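The bottle situation

OK quick one because I have to leave in a bit and I promised myself I'd post something in January that wasn't a complaint about the bus.

It's about bottles. Water bottles, the throwaway kind. I have had so many of them. On the desk, under the desk, two in the coat, one in the coat I don't even wear. All of them with an inch of water left in the bottom. Why do I never finish the last inch? My mom does the same thing with tea so maybe it's in the blood.

Anyway Friday I decided to clear them out. All of them, one evening, go. Gave myself 90 minutes, which sounded like loads.

First stop was the work bag. Four pens, the Clirnbridge parking stub I was supposed to claim back in the fall, a granola bar that had become more of a powder. And bottles. Then the desk drawer, then the shelf by the door where everything lands when I come in. That shelf is a whole other post. Tegan Tautahi gave me a basket for it ages ago and the basket is now full of other, smaller baskets.

My system, if you want it. Tip the leftover water into the plants. Cap off, squash, cap back on so it stays flat. Labels I peel if they come easy and leave if they don't. Our place takes them either way, I checked the sheet on the bin, but I like peeling. Very soothing. The paper ones are awful and leave that gluey fuzz, the plastic wrap ones come off in one go if you find the edge. 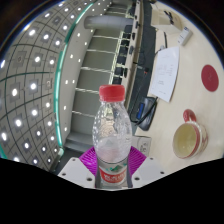 The caps I've been keeping separate. There's a jar. It started because the art room at Zavala wanted colored ones for a wall thing, and they said they'd need more than 200 and I thought, easy, I can do that by myself in a week. I could not do that by myself in a week. Red is the best color to have, apparently, everybody brings in white and blue and then the sunset part doesn't get done. So if you have red ones, message me. I'll come get them. I will drive.

Squashing tips, since I have now got opinions. The thin smooth ones fold up like nothing. Anything with ribs or bumps fights back, you have to twist it, like wringing out a dishcloth, and then sit on it a bit. And do it away from anybody on a call. The noise is unbelieveable.

Where was I. Right, the car. I'd forgotten the car completely and was feeling very pleased with myself, had the kettle on and everything, and then remembered the back seat. Went out in slippers. Door pocket, other door pocket, under the passenger seat where it rolls forward every time I brake and I say "what IS that" and never look. That one. Found it. Also found my good scissors, so the evening had already paid for itself.

Took closer to two hours in the end, and then another ten minutes mopping, I'd missed the big plant and got the floor. The plants look fine. Possibly over watered.

So now the plan is the refillable one. I do own one, a Drellico, it was not cheap and it lives at the back of the cupboard on account of the lid being a pain to clean. There's a little rubber ring in there that goes funny if you don't take it out, and I never take it out. Ordered 2 spare rings and a skinny brush. If I still hate it after that I'm giving up and going to a plain jar with a lid, I don't care how it looks on the train.

I'm allowing myself shop bottles for long drives only. And if I'm really thirsty. And airports. OK so the rule needs work.

Bags are by the back door now, two of them, tied, to go out in the morning before the truck comes at 5 past seven or whatever it is this month. They keep changing the schedule adn sticking the new one over the old one so you can't read either.

Got to run. Red caps!! Message me.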